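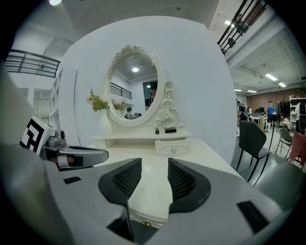

Furniture and Interiors, Unit 6: Storage in small bedrooms
Tutor: Efa Gethin

Start with what has to be stored. Ask the client to sort their things by how often they use them. Daily items go between knee and shoulder height. Seasonal items can go high up or under the bed.

Drawers
A drawer needs clear floor in front of it, enough to pull it fully open and still stand there. Students often draw the drawer shut on the plan and forget this. Draw it open, with a dashed line.
Shallow drawers suit small items. Deep ones fill up in layers and the bottom layer is lost.

Knobs and handles
One knob in the centre works on a narrow drawer. On a wide one it can make the drawer rack – that is, twist and stick in its runners – so use two, or a bar handle.

Painted finishes
Pale paint makes a small room feel less crowded but shows marks near the handles. Allow for touching up in the quote.

Case study
The Gremdale flats, drawn up by Dilwyn Gittins. Each bedroom is 3,000 mm long. Look at the wall behind the door, where he fits a chest between the frame and the window. Compare it with Hussam Mahasneh's plan in the course folder.

For next time: measure one bedroom and bring a plan at 1:20, all drawers drawn open.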